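How many times must you put a utensil away?

I have been reading too many claims that household robots are nearly here, so when Marisol Sandoval asked if I'd spend part of October helping with the Sembridge collection, I said yes mainly to have something to grumble about with authority.
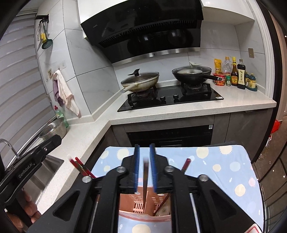 The target was 200 goes per kitchen at one small job: pick up a utensil, put it in the holder, let go, start again. You hold the gripper by its handle and do the thing yourself, and the recording is meant to teach a machine the same knack later. By mid-morning my wrist had opinions about the future of automation.

I managed 104 on my first day. Marisol threw out 33 of them, which left 71. Some were too quick, some had me dithering over the slot, and a few were perfectly good as far as I could see. When I asked what was wrong with those, I was told they were "too similar". Well, yes. It was the same holder.

This is where my doubts start. The people at Drestanen, who will train the thing, talk about variety as if it comes free with volume. What I saw was one tired person finding the easiest way to do a job and then doing it that way all afternoon. I had stopped thinking about the angle long before lunch. If a robot learns from me, it learns my shortcuts, including the odd little twist I do at the end for no reason whatever.

Dong-geon Byun, who checks the recordings, disagrees. He says the mess of a real kitchen does most of the work, and that 800 plain examples from ordinary homes are worth far more to him than a tidy set from a lab bench. Perhaps. He did admit that chopsticks are still a misery, and that he hasn't yet got a figure he'd show me for a kitchen the system has never met.

That figure is the one I want. Every chart I've been sent so far is about how much has been collected, and I could fill a shed with recordings of me missing a slot without anyone's washing-up getting done.

I've agreed to another two kitchens in Likport all the same. Marisol wants left-handed goes this time. I'm right-handed, so expect a lower score.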